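Putting It Off, Professionally
19/08/2024

I have been meaning to sort out the spare room since December. In that time I have read two books on decluttering, which are now in the spare room.

The method I settled on came from a newsletter out of Okport. You pick 100 things and let them go, one a day, no exceptions. I got to 50 in a weekend by counting pens. Then I hit the box of cables and lost most of an evening wondering what a Drindorow charger was and whether I would ever be sorry to see it leave. I kept it.

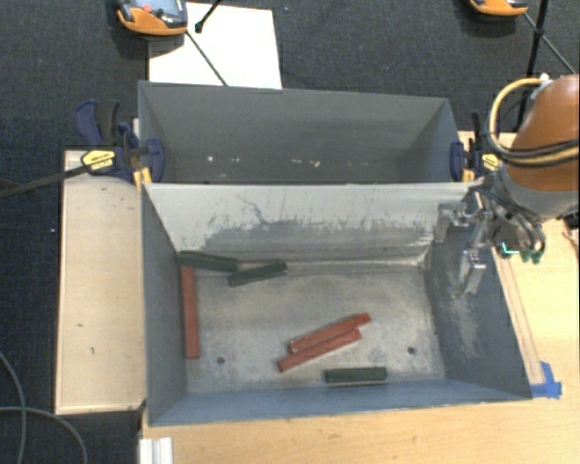

Green blocks and red-orange ones, all in one gray bin.

My sister says I should rent a unit at the storage place in Tradetton like a normal person. I looked it up. Over a few years it comes to roughly 3,000 dollars, for the pleasure of never seeing a bread machine again – and I can already not see the bread machine for free, as it is behind the ironing board.

So the count stands at 61. The thrift store on Cisneros Street takes drop-offs until four, and I have two bags by the front door. They have been there long enough that I now hang my coat on one.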